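GAME HARDWARE AND INPUT
Unit 4 handout: What happens when you press a button

Bring this sheet to lab. You'll need the table in part 3 of the lab packet too, so please don't leave it in your dorm room like half the class did in September!

1. The trip from thumb to screen

Last time we took apart the Plotlow pad and looked at the rubber domes under its face buttons. Today we follow the signal. You press, the dome collapses, a carbon pad closes a circuit on the board, and the controller's chip notices at its next check. Then the chip packs up the state of every button and stick and sends it to the console. The game reads that packet once per frame, updates the world, draws it, and hands the picture to the TV, which takes its own sweet time showing it.

Every one of those steps costs something, and adding them up is my favorite part of the course. Our Plotlow pad, tested in Zenora's menu screen, came out at 131 milliseconds from press to picture with the TV in movie mode. Switch the same TV to game mode and it dropped by 33. Same pad, same console, one setting in a menu!

2. Polling

Polling means asking over and over. The console (or the pad's own chip) asks "anything new?" at a fixed rate. If you press right after a check, you wait for nearly a whole interval. If you press right before one, you hardly wait at all. So the delay from polling is a spread of values, and on average it's half the interval.

Quick one to try at your desk: a pad polled 125 times a second has an interval of 8 ms. What is the average wait? What is the worst? Now do it again for 1000 times a second.
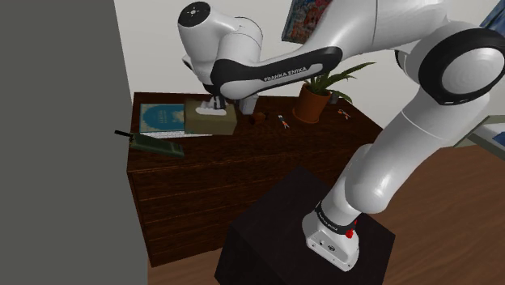
3. Debounce

Metal contacts bounce. For a few milliseconds after you press, the switch flickers between open and closed, and a naive program reads that as several presses. The fix is to wait for the signal to settle, or to accept the first change and ignore everything for a short time afterward. The second way feels faster to the player – try both in lab and see if you can tell.

4. Sticks and dead zones

An analog stick almost never comes back to exact center. Grornuvness, the racing game we use in lab, lets you set the dead zone to nothing at all, and it's great fun to watch the car drift off the road by itself. Turn it up slowly until the car drives straight, then write the setting down. Older pads need more. The one with tape on the handle has been through roughly 3000 hours of students and needs a lot.

5. For next time

Read the chapter on rumble motors and bring one question. Problem 2 uses the log from the Hầu handheld, which has 1180 button presses in it, so use a spreadsheet and plot the delays as a histogram. Label your axes with units – I do take points off for that.

Lab pads go back in the gray bin with their cables.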